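Blog > Sewing > Table linens

I have been making tablecloths for my sister's café since December, and most of what I know now is about shrinkage.

The first batch was plain cotton from Lellora. I cut it to size, hemmed it and handed it over. After one hot wash every cloth was short on the long side by more than an inch. Mariama Antwi, who runs the café with her, used them anyway and turned them the other way on the small tables.

For the second batch I washed the whole length before cutting. It takes most of a day, and the ironing is dull. I cut 8 cloths from it and they have stayed the same size.

Checks are harder than plain fabric. If you cut by the edge of the bolt, the lines can run off at a slant by the far corner. I follow a printed line with the scissors and ignore the edge. I also fold the hem on a line where I can, three quarters of an inch, with a second fold inside it.

Thread matters less than I thought. I bought a big cone from Nemow and have used it on everything, in a pale gray.
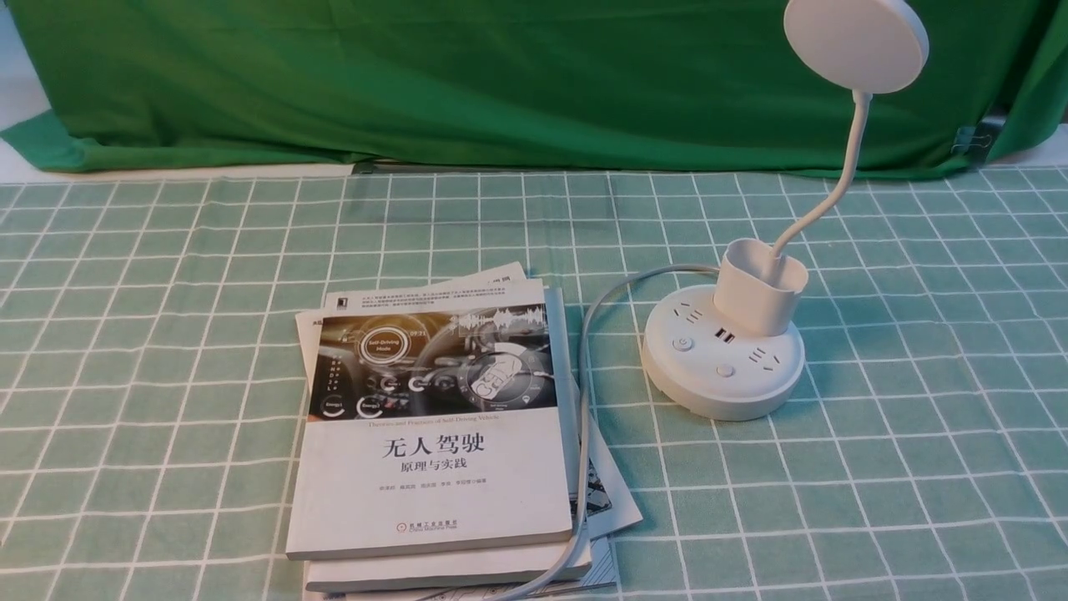 Do you need to miter the corners?

Only if the fabric is thick. On light cotton I fold one side over the other and stitch across it twice.

I still have two napkin sets to finish for Akosua Aidoo, and then I am going back to curtains.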